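Tendeck two-arm scooping set, data card and notes
Maintained by Griet Prins at the Ekdale shared workshop

Read this before you train on it

The set holds 103 episodes of two table-mounted arms doing a small kitchen-type job: granules, a red tray, a scoop and blue dishes. All of it is simulated. The real bench at Ekdale exists and has two arms on it, but not one episode here was recorded there, and I'd ask anyone who forks this to leave that sentence in. The last fork dropped it and I spent most of September answering mail from people who wanted to know which wrist cameras we bought.

I did not want to publish this. Dilani Kumarasinghe did, and she wrote the exporter, so she won. My side of the deal was that I got to write the card. If you came looking for a claim that the policy trained on this set transfers to hardware, we don't make one. We tried a transfer, once, and it is described under Known problems.

What's in it

Each episode has the joint positions for both arms, the gripper opening for both, the commanded targets, and three rendered views: one room view from above and one from each wrist. Everything is sampled at 15 frames a second. Episodes run to a cap of 3000 simulation steps and then stop, finished or not. A file called outcomes.txt says what we thought of each one.

Views

The wrist views are where the information is, and also where most of the trouble is. They sit close behind the fingers, so anything the arm is near takes over the image.
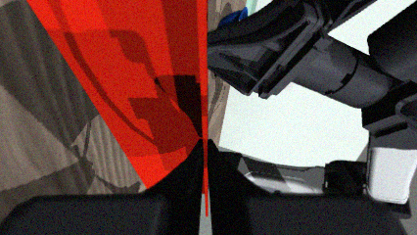 Occlusion is the first thing I'd check in your own loader. We had a filter, written by Kekeli Eshun, that threw out any frame in which one color covered too much of the view, on the theory that such frames were useless. Run over the set, it threw out exactly the moments that matter. With a big red shape coming down to a point between the two fingers and the other arm leaning in from the upper right, you have a hard frame, but it is one the policy has to cope with. The filter is still in the tools folder, switched off. Please don't switch it back on because your loss curve looks nicer.

Left and right are per arm. The names "near" and "far" in the metadata refer to the room view and nothing else. An earlier export mixed the two schemes, and if your copy has a folder called arm_a, delete it and download again.

Task

The tray and the dishes start at slightly different spots each episode. The granules are separate bodies, and they are the slow part of the simulation by a wide margin. Lighting is randomized, which is why the shadows have hard edges and sometimes fall in places that make no sense for a room. Mamta Shukla argued for softer shadows. She was probably right, but the render time tripled on her machine and we had one machine.

The room around the table came with the simulator's stock assets. The bookshelf, the rug and the rest have no effect on the task, and they don't move. I suspect that any policy trained on the room view alone learns the furniture, and I'd like somebody to prove me wrong with an ablation.

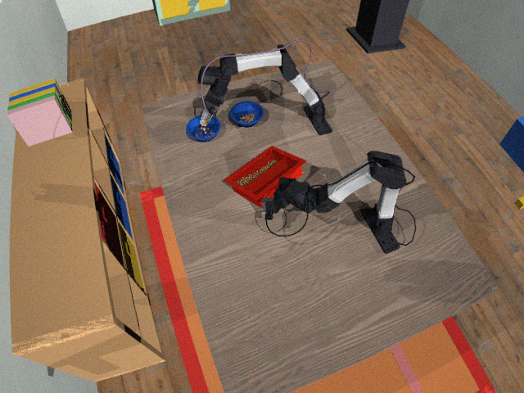 Can I train a single-arm policy from this?

You can load one arm's streams and ignore the other's, and the loader has a flag for it, but the results we got were poor. The arms were driven together by one operator script, and each one waits on the other at odd moments. Cut one out and the waits look like random pauses, which a policy will happily copy. We'd suggest collecting your own.

How it was collected

Prapai Mahawong built the two leader handles from printed parts and some old potentiometers, and drove nearly everything himself from the workshop desk in the evenings. That means the set has one person's habits all through it. He approaches from the same side every time. He lifts higher than he needs to. When a grasp goes badly he backs off and starts the approach over, where most people would nudge. A policy trained here will do the same, and I have seen people online call that "emergent recovery behavior." It is Prapai.

Handle calibration was done by hand at the start of each session. Between sessions it drifted by up to 5 degrees at the wrist joint, worst on the left handle. The commanded targets include that drift. The measured joint positions do not, so use those if you have a choice.

Grasping the scoop

The handle is short and the fingers are tapered, so the grip has very little to work with. Simulated friction is set higher than anything we measured on the bench. We raised it because the scoop kept rotating in the grip, and with it raised the problem mostly went away, in simulation. I consider this the weakest point of the whole set. If your method depends on contact being realistic, go elsewhere.

What to look at in the wrist stream is where the grip sits between the fingertips and whether the neck of the scoop runs straight out from it. Pellets lying on a dish are a fair size reference, though dark ones on deep blue in shadow are easy to miss.

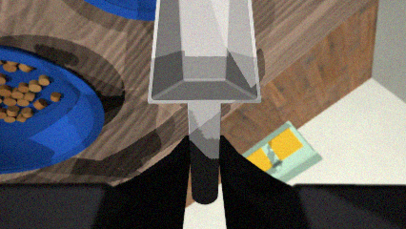 Known problems

Granule contact. At the default step size, granules can pass through a tray wall when pushed hard. Affected episodes are marked "leak" in outcomes.txt. I marked the ones I saw, and I didn't see all of them.

Success labels. They were assigned by eye by two of us, and we disagreed more often than I'm comfortable with. Treat "partial" as "somebody was tired."

Cables. They are drawn in the room view, but they have no collision. On a real bench the cable is what will ruin your evening.

Transfer. We ran one policy on the Ekdale bench with rice in place of the granules. It reached the tray, closed on air beside the scoop handle, and carried on through the rest of the motion with nothing in its grip. Dilani thinks the camera offset was wrong. I think the friction would have beaten us anyway. Neither of us has gone back to find out.

Baseline numbers. There aren't any. We had a table in the draft and took it out after finding that the test episodes shared starting layouts with the training ones. The split has been redone since. The table hasn't.

Related files

The Intarasuk loader reads this format directly and is the one we use. The Merska converter also works, but it drops the commanded targets without a warning, so check your columns afterward.

Terms

Use it for what you like, including commercially. Keep the simulation notice at the top of this card. Corrections to outcomes.txt are welcome as a plain patch with the episode number and a sentence on what you saw. Requests for a bigger set should go to Prapai, who has to do the driving.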